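Home | Topics | Index | Random article | Sign in

Serving tray

A serving tray is a flat carrier with a raised edge, used to bring food and drink from the place where they are prepared to the place where they are eaten. Trays are made of wood, metal, plastic, lacquer, glass or woven plant fiber. The word is also used for shallow holders in offices, shops and gardens, which are treated in separate articles.

Form

Most serving trays are rectangular, round or oval. The raised edge is called the rim or the gallery. A low rim stops cups from sliding off and still allows the hand to reach the dishes easily. A high gallery, often with openings cut for the fingers, is more common on trays which must be carried over stairs. Trays for waiters are usually round, because a round tray is easier to balance on one hand.

Rounded corners became popular with molded trays, but they are also found in wood, where the corner must be cut from a solid piece or bent with steam. Square corners are simpler to join and are usual in cheaper work.

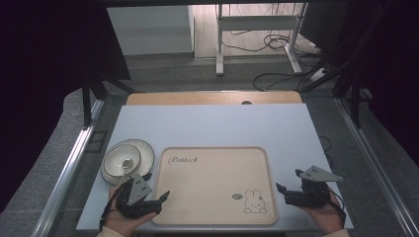

Wood has the advantage that it is quiet. A cup set down on it makes little noise, and for this reason wooden trays are often preferred for breakfast and for the sickroom. The weak point is water. If the finish is damaged, the surface takes stains from tea and the base can bend. Oil finishes are easy to repair at home, while varnish lasts longer but must be removed completely before it is renewed.

Decoration

Painted and printed trays are collected in many countries. Landscapes, flowers, animals and short words are frequent subjects. In her guide to household woodwork, Leanne Bunting divides decorated trays into two groups: those where the picture fills the base, and those where it stays near the edge and remains visible when the tray is loaded. The second group is the younger one, according to Bunting. Dean Kershaw has disputed this and points to early painted trays from the workshops of Selcombe, which have an empty center.

Care

A wooden tray should be wiped with a damp cloth and dried at once. It should not be left in the sink or put in a dishwasher. Metal trays can be washed normally, but silver plate needs a soft cloth.

See also: Coaster, Tea set, Trivet, Saucer

This site uses cookies to remember your settings. Accept | Read more

Contact | Copyright Skolari | Back to top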